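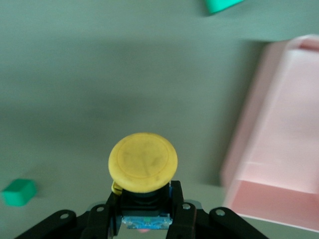
Yellow lid with raised ring inside the rim

Althorpe Storage Jar with Yellow Lid, 3 litre

Article number: 307
Brand: Althorpe
Category: Kitchen storage / Jars and lids
Availability: in stock, sent from our warehouse in Clurndale

The Althorpe jar is made for people who buy flour, rice, oats and dried beans in larger bags and want to keep them well at home. It is a simple jar of clear plastic with a wide opening, so that you can put your whole hand inside with a measuring cup. We have it in our assortment for eight years already and it is still the jar that our customers order again most often.

The lid is sold together with the jar, but you can also order it separately. It is pushed on with the flat hand and does not need to be turned. To open it, hold the jar with one hand and lift the lid at the tab with the thumb of the other. In the first weeks this can go a little stiff. After some use it becomes easier.

Please note that the lid closes well against dust, moths and the damp air of a kitchen, but the jar is not meant for liquids. If you lay it on its side with soup or oil in it, it will leak. For liquids we advise the Greletti bottle, which has a screw cap with a rubber ring.

Specifications

Contents: 3 litres
Height with lid: 24 cm
Outside width: 15 cm
Weight, empty: 400 grams
Material jar: clear plastic, suitable for food
Material lid: soft plastic, suitable for food
Colour of lid: yellow
Dishwasher: jar yes, lid only in the upper rack
Microwave: no
Freezer: yes, but leave some space under the lid

How much goes in

One full bag of flour of 1.5 kg fits in the jar and there is still room for the cup. With rice you can put in more than one bag, because rice lies closer together. Oats take a lot of space, and for a family who eats porridge every morning we would take two jars. Pasta in long form does not fit. For this you need the tall model of Haslam, which you find on the same page as the other tall jars.

Cleaning and care

Wash the jar and the lid before the first use with warm water and a little washing-up liquid. Let both dry completely before you fill the jar, also the groove of the lid, where water likes to stay. Do not use steel wool or scouring powder. Turmeric, curry and paprika powder can colour the plastic after a time. This can be made lighter with a paste of baking soda and water, left on for one hour, but it will not always go away fully.

With the years a lid gets small scuffs and dark smudges. It has no influence on the closing, as long as the rim is not bent. If the rim is bent, it is better to order a new lid.

Ordering a lid separately

The separate lid fits on all Althorpe jars with an opening of 13 cm, also on the older jars of 2 litres that are not made any more. It does not fit on the jars of Haslam, even if they look nearly the same size. Please measure the opening from inner edge to inner edge before you order - we receive many lids back that were measured on the outside.

Delivery and returns

Orders that are paid before noon leave Clurndale the same day. Jars are packed in paper and cardboard. If a jar arrives with a crack, send us a message with your order number and we will send a new one, you do not have to post the broken one back. Unused articles can be returned within 30 days. The return costs are for the customer.

The blue and the white lid are sold out for the moment. We expect them again in September.

Customer reviews

"I use four of them for the flour in my small bakery at home. Good size and easy to stack in the cupboard. The lid was hard to open in the beginning." - Margaret

"Nice jar, I only miss a place to write the date on. Now I use tape." - P. Owen

Do you have a question about this article? Write to Rianne Smits at our customer service. She answers in English, Dutch and German.

Page last changed: 2021-06-06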